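Compte rendu de la réunion du comité des usagers du tribunal de Nernanby
2024-08-22

Bon, c'est moi qui tenais le stylo cette fois, alors soyez indulgents. Khadija Soliman présidait, Hicham Ouazzani représentait le greffe, et les avocats étaient arrivés en retard comme la moitié de la salle (travaux rue Kamel, on ne passe plus que d'un côté). Le compte rendu d'avril a été adopté sans remarque, à part une faute dans mon nom que j'ai corrigée moi-même !

1. Demandes de récusation

Hicham nous a présenté les chiffres. Sur 1,946 dossiers ouverts depuis janvier, il y a eu 17 demandes de récusation et 2 seulement ont été accueillies. Je m'attendais à plus, vu le bruit que ça fait dans les couloirs. Ce qui coince, c'est le délai : certaines demandes arrivent le matin même de l'audience, et il faut renvoyer tout le monde à la maison, témoins compris.

Khadija voudrait une note d'une page, à remettre aux parties avec la convocation, qui rappelle à qui adresser la demande et sous quelle forme. J'ai proposé de la rédiger – oui, je sais, je n'apprends jamais – et Hicham la relira avant la prochaine réunion.
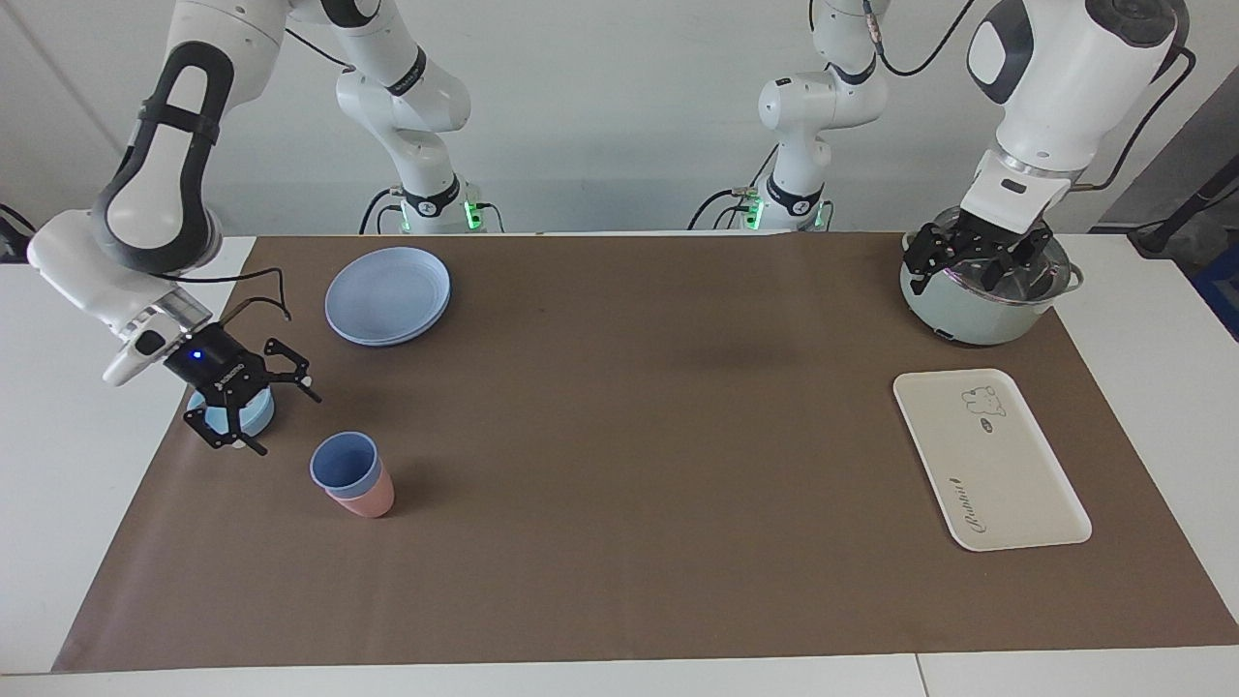

2. Convocation des témoins

Gros morceau, on y a passé presque une heure. 182 témoins ont été convoqués au premier semestre pour les seules audiences criminelles, et beaucoup se plaignent d'avoir attendu une journée entière pour s'entendre dire qu'on n'avait plus besoin d'eux. Une avocate de la défense a rappelé qu'on a parfaitement le droit de renoncer à un témoin en cours de route, et qu'elle ne va pas annoncer sa stratégie à l'avance pour arranger le planning. Le parquet a répondu que la courtoisie existe aussi. Ça s'est un peu échauffé, puis Khadija a proposé un café.

Après la pause, on est tombés d'accord sur un essai de trois mois : chaque partie prévient le greffe la veille avant 16 heures si un témoin n'est plus utile, sans avoir à dire pourquoi.

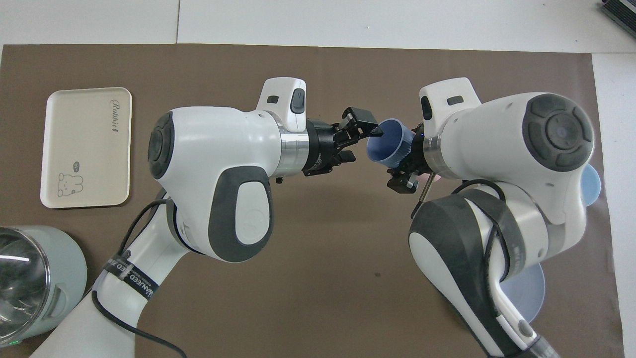

Hicham tient beaucoup à ce que ça passe par l'adresse du greffe et pas par des coups de fil à droite à gauche, il m'a demandé de l'écrire noir sur blanc. Voilà, c'est écrit. Il enverra l'adresse à tous les cabinets.

3. Logiciel Dedura

La mise à jour est repoussée. Brotis, le prestataire, promet une nouvelle date mais ne l'a pas donnée. En attendant, on continue de déposer les conclusions en double, papier et électronique (soupirs dans la salle, j'ai soupiré aussi).

4. Divers

La salle d'attente du premier étage manque toujours de chaises. Hicham relance l'intendance.

À faire : la note sur les récusations pour moi, l'adresse du greffe pour Hicham, le courrier à Brotis pour Khadija.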